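Ticket 677: Bin cell, replacement gripper and fixturing: quote comparison and budget line
Queue: Equipment planning
Opened by: Vasanthi Kamath
Assigned: Harish Bhat
Status: Open, waiting on supplier
Priority: Normal

Summary
Requesting a decision on which gripper to budget for the bin picking cell, and whether the bin fixturing goes on the same purchase order or is left for October. Current gripper is usable but drops out of position during long runs. Clamped bins are a stopgap. Need a figure for the equipment plan.

Entry 1, Vasanthi Kamath, August 6, 2024
Fault as logged by operators: fingers do not return to the same open width after a run of grasps. Re-homing clears it for a while. Checked finger linkages for play by hand with the arm powered down, some movement at the lower finger, none I could feel at the upper. Connector at the wrist reseated. Cable strain at the wrist is a separate complaint, see entry 4.
Options as I see them:
a) rebuild kit from Vorau, fitted here
b) new gripper, same type, Vorau
c) different gripper, Zenerero, needs an adapter plate and new driver work
Please do not order anything against this ticket until the budget line exists.

Entry 2, Harish Bhat
Vorau quote for the rebuild kit received. Lead time 18 working days. Kit covers pins, bushes and return springs. It excludes the drive side. If the width error comes from the drive the kit will not cure it and we will have paid for it anyway.
Test proposed before choosing (a): home, close on the gauge block, open, measure, repeat for 80 cycles with no object and again with a load. If the error shows only under load, suspect linkage. If it shows in both, suspect drive or encoder.
Can someone run this on the existing cell without changing the bins.

Entry 3, Manikandan Achari
Ran the unloaded half. Opening width drifts from early on and keeps drifting. Log is in the shared folder under the ticket number. Did not get to the loaded half, cell was needed.
Side note for the plan. Time lost on this cell last month was mostly bins moving and less the gripper. Each time a bin shifts we stop, square it up, and redo the reference pick. Stop reasons are free text so I can't give a clean split.

Entry 4, Ronja Viklund
Looked at the cell with Manikandan. Notes for whoever writes the specification:
- Bins are held to each other with spring clamps at the corners. They stop the bins parting. They do nothing to locate the pair on the table.
- Clamp handles stand above the rim. Any gripper with a wider palm than the present one needs checking against them. This matters for Zenerero.
- Inner wall of the front bin is badly scratched along the upper part, and the floor is scuffed. Bins should be treated as consumables in the budget. At present they are not in it at all.
- Cable bundle loops round the arm and hangs loose towards the gripper. A dress pack or a decent set of clips should be priced with whichever gripper is chosen.
- Object mix is toys of several kinds and bottles. Suppliers keep quoting against a steel cube. Ask for a figure on a plastic bottle lying down.
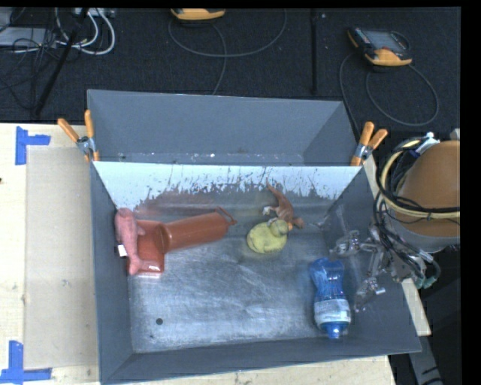
Entry 5, Harish Bhat
Agree on the clamps. Zenerero drawing shows a wider palm than ours. I have asked them for the clearance dimension from palm face to fingertip, fully open. No reply yet.
Unloaded drift points away from the linkage as sole cause. I would not budget for (a) on its own. Have asked Vorau whether they will inspect the drive at the same time and at what charge.

Entry 6, Štefánia Bartoš
From the finance side. Rules for this round:
1. Gripper is capital. It needs two comparable quotes. A rebuild kit and a new unit are not comparable quotes.
2. Bins, clamps and cable clips are consumables. They can be bought now from the running budget if the total stays under the local approval limit.
3. Fixturing plate is capital if it is made as part of the cell and consumable if it is bought as a catalogue part. Please decide which before sending it to me.
4. Integration hours must appear as a line even if done in house. The last request left them out and was returned.
Anything that misses this round goes to October.

Entry 7, Vasanthi Kamath
Split as follows.
Now, consumables: replacement bins, cable clips, low-profile clamps if we can find any that hold. Fleketti list a toggle type that sits below the rim. Asked for 2 on sale or return.
This round, capital: gripper, (b) or (c), with adapter and integration hours shown separately.
October: locating plate for the bins. Unnithan can machine it from our drawing, but there is no drawing yet. Ronja to draft.
Harish, please put the integration estimate for (c) in writing. Verbal estimate was "a week or so" and I cannot enter that.

Entry 8, Harish Bhat
Vorau reply: they will inspect the drive, charge is credited against a new unit if bought within the quote validity. Turnaround depends on their bench. The cell would be down for the duration as we hold no spare.
Integration for (c): driver, grasp width calibration, collision model, re-teaching the home and drop positions. Written estimate to follow. Expect it to be larger than the adapter plate cost.
Zenerero still silent on the clearance dimension.

Entry 9, Manikandan Achari
Loaded half of the test done. Drift present, same direction, slightly larger than unloaded. Log added. Temporary measure on the cell is a re-home between batches. Operators have been told. Please don't remove it from the script until this closes.

Entry 10, Ronja Viklund
Draft outline for the locating plate attached. Two bin footprints end to end, raised stops on the long sides, open at the gripper side. Need outside dimensions of the replacement bins before I fix the stops. If the supplier changes the bin moulding the plate is scrap, so please order both from one part number and keep it on this ticket.

Outstanding
- Zenerero: palm to fingertip clearance, bottle grasp figure (Harish)
- Vorau: new unit quote with inspection credit shown as a line (Harish)
- Integration hours for (c), written (Harish)
- Bin part number and outside dimensions (Manikandan)
- Plate: capital or consumable (Vasanthi, with Štefánia)
- Add a stop reason code for bin movement (Manikandan)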